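Cusudel Handling Program: Progress Report to Pirex
Work Package 2, Demonstration Collection
Prepared by Janelle Salazar
Period covered: through the end of September

1. Status

Collection of handheld demonstrations for small textile items is under way and has reached 1,000 accepted episodes, the target set for this period. Review of the last batch closed in September. Training on the full set has started. The evaluation runs planned for the same period have not, for the reasons given in section 5.

2. Scope of the collection

The work package covers folding, unfolding, pairing and placing of small garments, mainly socks and infant clothing. These items were chosen in the proposal because they deform easily and give few stable grasp points. Rigid objects are handled under Work Package 1 and are not reported here.

All demonstrations are recorded with handheld grippers operated by a person. No teleoperation data is included in the total. The operator starts with both grippers open and clear of the item, pauses, performs the task, opens the grippers and withdraws. The pause at the start was added to the protocol after the first batch, where many episodes began with the hands already moving and the initial state of the cloth could not be recovered.

3. Items and starting states

The item set now holds 90 garments. Plain white and plain dark socks made up most of the original purchase. A policy trained on the first batch relied heavily on the contrast between item and table, and performed poorly on light items. We responded by buying more light and printed garments and by keeping the pale tabletop for a larger share of sessions.

Starting states are drawn from a written list of 12, including flat, crumpled, folded once, folded as a pair, and cuff turned over. The operator sets the state by hand before recording begins. Folded states are the slowest to prepare and were underrepresented until the middle of the period.
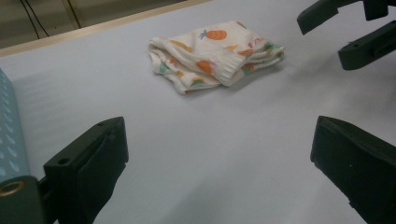

The balance between states has improved but is still uneven. Folded and cuff-turned starts remain below their planned share, and the next sessions will be assigned to those two groups until the gap is closed. Items with printed patterns are spread across all states, so that print and fold are not tied together in the training data.

4. Review and rejection

Each episode is checked once by software and once by a person. The software check covers dropped frames, tracking loss and gripper width readings outside the calibrated range. The human check covers task completion and whether the item stays in view during the grasp.

Tracking loss was the leading cause of rejection. Most cases came from fast wrist rotation close to the table, where the view holds little besides a uniform surface. Operators were asked to slow the approach, and the rejection rate dropped in the sessions that followed. The second cause was cable drag on one of the grippers. Cable routing was changed at two of the stations and the remaining stations will be changed at the next maintenance stop.

Rejected episodes are kept in a separate store with the reason code attached. They do not count toward the total above.

5. Delays

Evaluation on the robot depends on finger pads supplied by Hutapea. The first delivery did not match the profile of the pads used in collection, and running the policy with a different contact surface would have made the results hard to interpret. Replacement pads have been promised. We lost 9 working days to this and to the recalibration that followed a change of gripper mounts.

The move of stored data to the Flusport server was completed without loss. Upload from the stations is slower than before and currently limits how soon review can begin after a session. This does not affect the collection target.

6. Plan for the next period

Fill the shortfall in folded and cuff-turned starting states.
Fit and measure the replacement pads, then begin robot evaluation on held-out garments.
Complete cable rerouting at all stations.
Report success rates by starting state, with plain and printed items listed separately.

No change to the approved budget is requested. The evaluation milestone will need a new date, which we will propose to Pirex once the replacement pads have been received and measured.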